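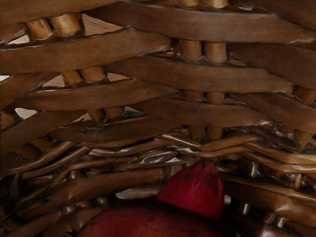 Basket weave up close: wide flat weavers over lighter round uprights.

Open day at the Lema willow farm, Tesbridge
July 28, 2018

We drove out to Tesbridge for the basket growers' open day, which I'd been meaning to get to since they moved it from May. Parking was in the bottom paddock and cost $2. The farm is off the Brikport road, past the grain silos, and the turn is easy to miss if you're coming from the north.

Lema is a working farm that grows willow and sells most of it in bundles to weavers. The open day runs from nine until three. There were tours of the beds, a shed with finished baskets for sale, and a short weaving class you had to book ahead. I hadn't booked, so I did the tour and watched the end of the class from the doorway.

Anisa Lau took our group around. She manages the beds and has been at the farm for 8 years. The willow is planted in long rows with weed mat between them, and each variety has a painted stake at the end of the row. It is all cut back to the ground in winter, graded by length and tied. Some of it is dried with the bark on, which keeps the colour. The rest is stood in shallow water until spring and then stripped, and that gives the pale rods you see in the better shopping baskets.

She pulled up a few weeds as she talked and answered questions about rust, frost and kangaroos. Rust is the main worry. They lost most of one bed to it and replanted with a variety that copes better, although it doesn't bend as well at the thick end.

After the beds we went through the soaking shed. The tanks are old stock troughs, the longest up to 200 cm, and the rods are held under with planks and bricks. Brown willow needs days in the water and stripped willow needs an hour or two. It smells like a pond in there.

The most useful part for me was Valter Serrano's talk in the big shed. He repairs baskets for a living and had a table of damaged ones to pass around. He explained the difference between round rod work and flat work, where the weavers are split or shaved into strips before they go in. Flat strips cover ground quickly and make a close wall, but they crack along the grain if they are worked too dry. His advice on old baskets was to keep them away from heaters, brush them out with a soft brush and damp them down lightly once or twice a year. He doesn't like varnish. He said a broken handle is usually worth fixing and a broken base usually isn't.

Prices in the sales shed ran from $40 for a small bread basket to $800 for a large log basket by one of the Govidell weavers. I bought a bundle of cuttings and a secondhand bodkin.

Lunch was sausages, egg rolls and tea from an urn. There was some shade near the shed but few seats, so bring a folding chair if you need one. The toilets are up at the house and the path is gravel, a bit rough for prams.

The class looked good. Everyone was making a round tray with a plain border, and most had finished by the time I left at half past two. Bookings for the next one are taken at the farm gate or by phone, and Anisa said it fills early.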